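Mail and mobile server check, Dillgate office
Monthly list, February. Comments are under each point.

1. Server room door closed and locked
OK. The key was in the right place.

2. Free space on the mail server disk
Not OK. The old log files were never deleted. I moved 153 of them to the archive share and the warning went away. Please set the automatic cleaning, the same as in the Conwood office.

3. Mobile sync service starts after reboot
OK, but slow. It needed up to 5 minutes before the first phone received mail. I would not call it a fault, only do not reboot in the morning when everybody is waiting for messages.

4. Phones without a password policy
2 phones found. Both are old devices that were added before we made the policy. I have blocked the sync for them until the users set a password.

5. Remote wipe test
OK. Tested on the spare phone only. The confirmation came to the Harasym console as it should.
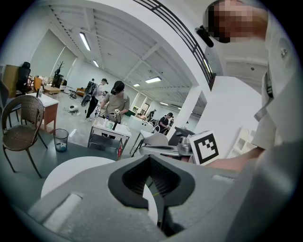
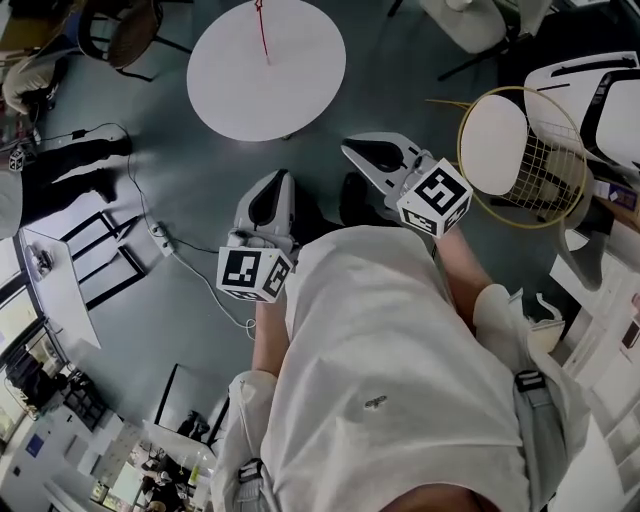 6. Backup of the user database
Partly OK. The backup is made every night, but the copy to Lurnurwood stopped on Monday with the message "access denied". The password of the backup account was expired. I changed it and started the copy by hand - it finished without errors. Please look at it again next week.

7. Firewall ports
OK. Only the ports from the list are open. One old rule, number 599, has no comment and no traffic. I left it disabled for one month, and if no person complains it can be deleted.

8. Server updates
Not done. The service pack is downloaded but I did not install it, as point 6 was still open when I came to this one. To be done in the evening, after a full backup.

9. Certificates
OK until summer. The reminder goes to a mailbox which is not read any more, so the address must be changed to the support group.

Still open after this check: points 2, 6 and 8, and the reminder address from point 9.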